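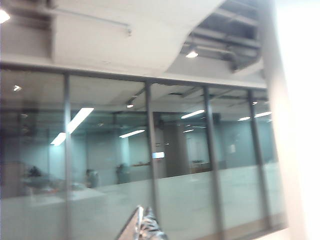 The port of Tolau handles most of the country's container traffic, and its screening unit has 30 officers to cover every shift. The national firearms registry, meanwhile, still relies on paper returns from licensed dealers.

A review presented to the legislature in January found 300 files with no confirmed owner. The Ministry of Public Safety has not said how many of the weapons remain in circulation. 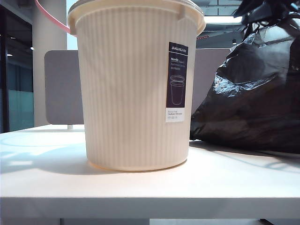 Under present rules, a dealer has seven days to report a sale. Inspectors visit each shop once every two years, and the Lendell district currently has no inspector at all.

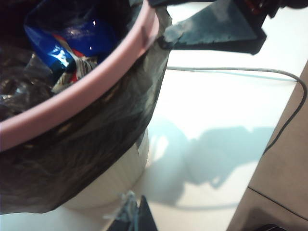
Daiane Leite

Legislators are now considering a bill that would move the registry online and place customs and police records in one system. Deputy Minister Dambrauskienė has asked for further study of the cost. The police association supports the bill but wants the Tolau unit enlarged first. Hearings will resume after the recess.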